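Kitchen & Bath Talk > Sinks and Faucets

Rack in the small bowl, or get rid of it?

prunasano_pete
Posted Jan 4, 2018
Hi all, long-time reader, I post maybe twice a year. We had the kitchen redone in September and I'm still arguing with myself over the sink, so I'm throwing it to you folks. White counter, stainless sink, rack sitting down in the right side. 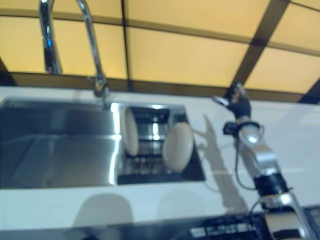
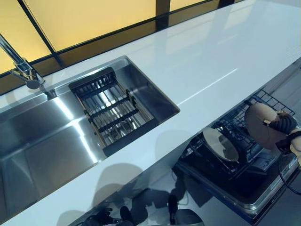
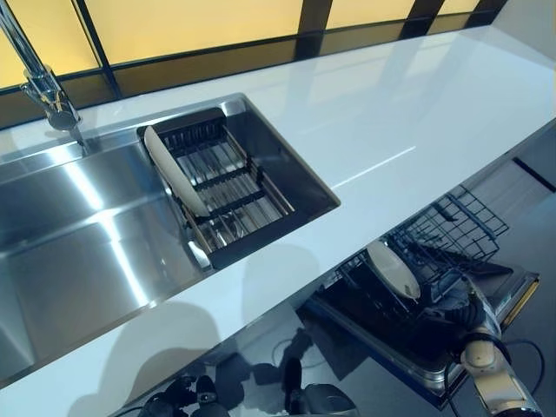
My question is whether that rack should live there full time. I love having somewhere to stand a couple of plates without a big plastic drainer hogging the counter (the old one was a Trandow and it was huge, I do not miss it!). With two cream plates upright in it, like in the first shot, it does the job fine. But it fills most of the right side, so any time I want to rinse lettuce or dump a pot of pasta I'm working on the left, or lifting the rack out and then hunting for a place to put it. My wife says we have a dishwasher right there under the counter and I should use it like a normal person. The sink was $796 with the rack included, so part of me just wants to get my money's worth.

folthorpe_kitchens
I'd leave it in. We put in a lot of these and the people who take the rack out end up with a drying mat on the counter inside of a month, and then a second mat. You've got that nice clear stretch to the right, keep it that way.

greasetrap50
Disagree, sorry. A rack down in the bowl is a crud collector. Everything you rinse on the other side splashes into it and then you've got that pink film on the feet. I had one for 4 years and threw it in the recycling with great joy. Use the dishwasher. Your wife is right.

prunasano_pete
Ha, she's reading over my shoulder and would like that in writing. No pink stuff so far, but I do lift it out and scrub under it pretty often.

mimi_in_the_valley
Oh I am so jealous of that yellow behind the counter!! What is it? Glass? We have beige tile from the previous owners and it makes me sad every morning. OK, the rack. Mine stays in and I only use it for stuff that can't go in the machine, so the good knives, wood spoons, my grandmother's plates. If it's dishwasher safe it goes in the dishwasher, period. Once I got strict about that the rack was empty most of the day and stopped bugging me.

greasetrap50
If it's empty most of the day then why is it in the sink?

mimi_in_the_valley
Because it has to be somewhere and I have no cabinet space, lol

undermount_ed
Couple of things. First, white counter and a tall faucet, watch the drips at the back. I wipe behind mine every night or I get a ring from our hard water. Second, do you wash in the left side or the right? I'm left handed and the rack being on the right is perfect for me, wash with the left, set down with the right. My brother-in-law can't stand it and wants it swapped.

prunasano_pete
I'm a righty and it feels OK. Wash on the left, plate goes over. The only thing that bugs me is tall glasses, they tip over between the rods. Anybody found something for that?

folthorpe_kitchens
Some makers sell a cup insert that clips onto the rods. Measure the gap before you order, they aren't all the same. Tsai used to carry one, part 694 I think, but I haven't looked in a while so call first.

greasetrap50
Or, and hear me out, put the glasses in the top rack of the dishwasher.

undermount_ed
Some of us like washing a glass by hand, grease. It takes ten seconds.

greasetrap50
And then it tips over in the rack!

prunasano_pete
OK OK. Going to try it mimi's way for a couple of weeks, hand-wash stuff only, and see if I'm still hauling the rack out at dinner time. If I am, it's going in the pantry. Ed, what do you use on the water ring? I've got the start of one at the base of the faucet and plain dish soap isn't touching it.

undermount_ed
White vinegar on a paper towel, wrap it around the base, ten minutes, wipe. Check what your counter is made of first though. If it's real marble don't let vinegar anywhere near it.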